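July 13, 2026

Day four of the Plimach loaner kit, and I have a blister where no office job ever gave me one. The trial runs until they remember to ask for it back, so I'm writing down what I think while my thumb still works.

The kit is a pair of hand-held grippers, a camera on each, and a subscription to Vitach, which takes whatever you record and tells you whether a robot could learn anything from it. You do the chore, the software watches. I was sold on it by a brochure that used the word "effortless" on the cover and again inside, in case I'd missed it. The squeeze is stiffer than the Lobo pair we tried in October, and the fingers close squarer. I'd call that a fair trade if my hand had been consulted.

Today was the basket. Black wire mesh on the pale table, with the metal cup in it, the one with the brown patch near the bottom. I picked the basket because Clutley's sample task list has a page of them and I wanted a fair fight between the two companies.
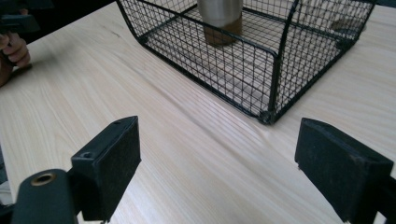

Basket task, fingers wide open, nothing in them yet.

Mesh is a mean thing to ask of a camera. Vitach scores every clip, and it doesn't care for wire. A plain tabletop with a block on it gets waved through like a regular. Put the same block behind a grid and you get a yellow flag and a note saying "scene complexity," which I take to mean the software would like me to buy simpler furniture. I went through the manual over lunch (188 pages, no index) and found one paragraph on it. The advice is to move slowly. I was already moving like a man carrying soup.

Things I'd tell Plimach if they called, and they do call. The finger pads are good. The weight is fine for the first hour and a personal insult by the third. The strap is on the wrong side for anyone who has ever worn a watch. The upload button sits right next to the delete button, same size, same gray, and I have met both of them now.

The plan they want me on covers 300 clips a month. The next one up covers 560 and comes with a person who answers email. I wrote to ask if the cheaper plan's email also goes to a person and have heard nothing, so that may be my answer. 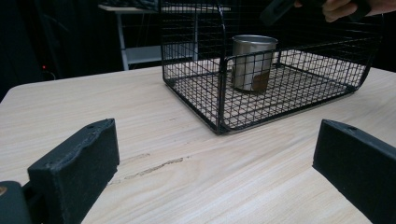 Same basket again, with the shelves in the back.

I did like one thing more than I expected. After lunch I stopped thinking about my wrist and just went at the cup, and the playback looked almost graceful, a little crab with manners. Clutley's software never let me see my own clips without a login, a second login, and a phone code. Vitach plays them right there on the laptop. It adds a chime at the end of each one. I have looked for a way to turn off the chime.

Haven't decided. The quote is good for some 50 days, and tomorrow is towels. I'm going to go put my thumb in a bowl of ice and move the strap over to the other hand.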